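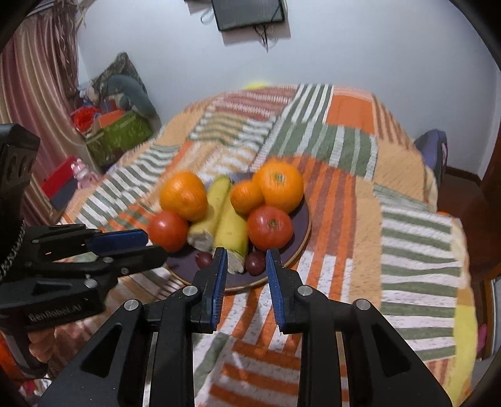 *Naranjas y tomates en un plato, sobre una colcha de retazos.*

Yo también he corrido por una buena causa, que conste. El año pasado me apunté a la carrera solidaria de Vamatar, me puse la camiseta y llegué de los últimos, feliz de la vida. Pero desde entonces le doy vueltas a una cosa: ¿por qué el dinero que juntamos casi siempre tiene que gastarse en algo que se pueda inaugurar?

En Vamatar reunimos 1,852 euros para el comedor de Tipoki. ¡Una maravilla! Solo que venían atados a "equipamiento", y lo que el comedor necesitaba era pagar la luz y el sueldo de la cocinera. Compraron un horno — muy bonito, eso sí — y en noviembre andaban pidiendo prestados 300 euros para la factura.

A mí me da rabia. Donamos como quien hace un regalo de boda, con lista y todo, y luego queremos la foto con el lazo.
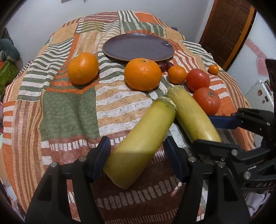
Según Erkden, me paso de confiado: si nadie pone condiciones, el dinero se diluye y el año siguiente la gente no vuelve a correr. Algo de razón tiene, y yo también quiero ver las cuentas. Pero pedir cuentas es una cosa y decidir desde fuera qué hace falta es otra muy distinta (y bastante más cómoda).

La próxima es la de Justham, y quieren llegar a más de 2,000 euros. Me apuntaré, claro, aunque esta vez pienso preguntar antes si van sin etiqueta.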